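The Nordin Table - Gallery
Benbridge Tables and Benches
Page updated March 20, 2020

The Nordin is a kitchen table made from old floorboards. The boards came out of a feed warehouse in Gemerthorpe that was taken down one August, and we bought the last of what the salvage yard had from it. The whole lot was 3,000 feet of board in mixed lengths, most of it still carrying the nails it was put down with. Some of it went into benches and shelves. The better lengths were set aside for tabletops, and the Nordin is the first table design we made from them.

We get a lot of questions about how these tops look in daily use, what the marks in the wood are, and how much care they need. The notes come first on this page and the picture is at the bottom.

The boards

Old flooring has to be sorted by hand. We check each board for nails, then for rot, then for cupping. Nails come out from the back where possible, which leaves a smaller mark on the side you see. We kept a tally for the first top and pulled 293 nails and nail ends out of the boards that went into it. A few snapped below the surface and had to be drilled out.

After that the boards sit indoors, stacked with strips between them, until they stop moving. The salvage yard stored them under an open roof, so they arrive damper than they look. We used to allow two weeks for this and had a top open up along one joint during its first winter. Now they get four weeks, and longer if the weather has been wet.

Joining

The boards are planed on both faces, straightened along the edges and glued side by side. We don't try to hide where one board ends and the next begins. Grain is matched by eye. If two boards look wrong together we swap them around before any glue goes on.

Underneath, the top is held to its base with slotted brackets so that it can get wider and narrower through the year. Please don't screw anything across the underside of the boards. A customer in Stondell added a drawer runner this way, and the top split the next time the heat was on for the season. We repaired it, but the repair shows if you know where to look.

Marks and holes

A top made of old flooring will have small dark marks in it. Some are nail holes. Others are stains where iron reacted with the wood, and a few are knots. We clean out the loose ones and fill any hole that is deep enough to catch crumbs. The filler is clear, so the hole still looks dark after it is filled.

We are sometimes asked for a top with no marks at all. That isn't possible with this wood, and we would suggest the Benbridge plain table, which is made from new boards and costs a little less. If you want fewer marks than usual, tell us when you order and we will set aside the cleaner lengths. It adds time to the order.

Finish

The standard finish is a clear wipe-on varnish, sanded lightly between coats. It has some shine to it, and the shine is most noticeable with a window or a lamp on the far side of the table. Oil is available for people who want a flatter look - it needs to be redone every year and it stains more easily.

Neither finish changes the color of the wood very much. It goes a shade warmer on the first coat and a little darker over the following years. Things that are left in one place, such as a fruit bowl or a runner, will leave a paler patch under them. Move them now and then during the first summer.

Daily care

Wipe with a damp cloth and dry it afterward. Dish soap is fine. Don't use scouring powder or anything with bleach in it.

Use a mat under anything straight off the stove. The varnish will take a warm mug without trouble, but a hot pan or kettle can leave a cloudy ring. A light ring will often fade within a day or so. If it doesn't, leave it alone and write to us before trying to polish it out.

Ground spices are harder on a finish than most people expect. Turmeric and paprika both leave color behind if they get wet and are left sitting. Brush them up dry first, then wipe. The same goes for tomato juice on an oiled top.

Sizes and orders

The Nordin comes in 2 lengths, one for a small kitchen and one that seats six. Both have the same width and the same base. We don't make a round one. Board stock is limited, and when the Gemerthorpe wood is gone we will either find another floor or stop making the table.

Delivery is by our own van within reach of Stondell. Farther out, we use a carrier and the base travels separate from the top. You will need two people to lift the top into place.

The tabletop 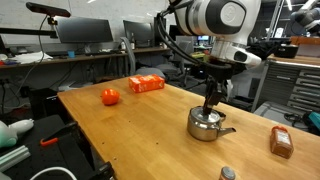

The boards run together with the grain left plain, and there is a small dark mark to the left of the shiny metal kettle, with more over toward the left edge. The broad pale reflections on the surface are the kind of shine to expect from the varnish. The spice bottle with the red cap is lying on its side - check the lid is tight before you leave one like that. Samples of both finishes can be mailed on request.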